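Veslow Community Help > Work and Shop Floor > Laundry and Linen

Towel folding being automated, what happens to the fold table jobs?

rewash_shift2
Posted in September

I work at the Zustlow plant, clean side, second shift. We do hotel and gym towels, mostly gray now since a big account switched over. Management has put in two robot arms from Jadgate to fold hand towels. For now they run in a corner by the dryers, one shift only. We were told at the Monday meeting that no one is losing hours "during the trial." They did not say how long the trial is.

What I know so far. Three of us have been asked to take turns on the station. You lay a towel out, watch it fold, pull it, check the edges, and mark down whether it passed. We mark with a pen on a sheet and somebody types it in later. The best hour I have written on the sheet is 227 passes across all the tables, people included, and the arms are a small part of that.

The area is laid out in squares with blue tape and we go by the squares. When I write up a bad fold I put down which square it was in and which way the towel was turned. The one I pulled up for the lead was sitting at an angle over the center line, with a bit of the pink-red stripe showing between the layers.

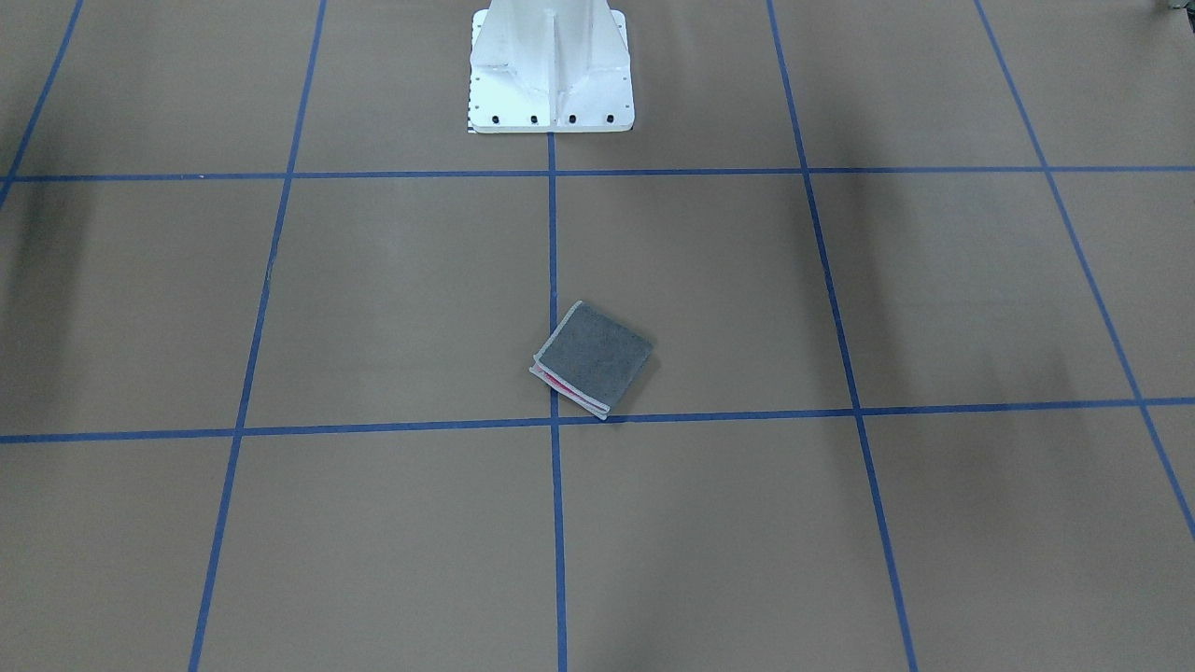

What I am trying to find out

Has anyone been through this at a plant with piece rate? We get a bonus on pounds folded, and time spent at the station does not count toward it. My lead says it will be "looked at." Also, is it worth asking for the operator title now or should I wait until they decide to keep the thing? I am not against it. My wrists would be fine with fewer hand towels. I just want to know what to ask for.

2 replies

mangleroom_dee
Answered the next day

Get the bonus part in writing before you do another turn. We had a machine folder come in (the conveyor kind, no arms) and the people who helped set it up lost bonus for most of a quarter. It was paid back in the end, but only to the ones who had kept their own record of hours. Keep yours in a notebook you take home.

On jobs, nobody at our place was let go from the fold table. What happened was that when people left, their spots were not filled. So the table got smaller and the work that stayed on it was the bad stuff, fitted sheets and robes and anything torn. If you are paid by the pound, that matters a lot, since robes are slow. Ask for the rate to be set again once the easy items are gone. That is the one thing I would push on.

I can't tell you about arms, we never had them.

yusuf_line4
Answered later that week

I run a station like yours at another plant. Ours is a different make but it is close enough.

Ask for the title now. Once they decide to keep it they will write a job description, and if no one from the floor has the title it tends to go to maintenance. Ours was posted with a skill requirement that none of the folders had on paper, although we were the ones doing it every day. It took 4 months to sort out.

Other things that changed for us:

Breaks. At a table you can step away and your pile waits. At the station someone has to be there while it is running, so breaks had to be scheduled. Get a relief person named.

Talking. Sounds small, but the fold table is where people talk. I am on my own a lot more now. Some like it. I asked for 2 days a week back on the table and got it.

What counts as a pass. Hand towels folded into a flat strip look fine from the top and can still be off at one end. With both grippers coming in at the towel you mostly see arm, so I check after they have backed off and stopped. Agree on one rule with the other people taking turns. If you pass what the next person fails, the numbers are no good and it will come back on you.

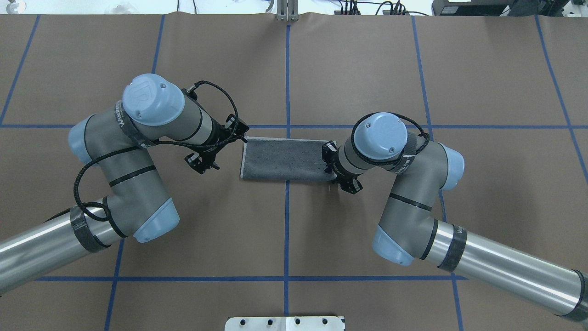 Last changed: September, by yusuf_line4 (fixed the part about breaks)

Cables. Ours loop out from the arms, and they need looking at when you start up. Make sure that is somebody's job and find out whose. If it is yours, it goes in the job description too -- same with wiping down and putting new tape on the squares.

About the bonus, what mangleroom_dee said. We got average rate for station time, worked out over the last 3 pay periods. It is not perfect, because if you had a slow month you are stuck with it, but payroll understood it and it started right away.

rewash_shift2
Comment on the reply above

Thanks both. Asked about average rate today. Lead is taking it to the plant manager. I also asked who checks the cables and he did not know, so I have that written down for the next meeting.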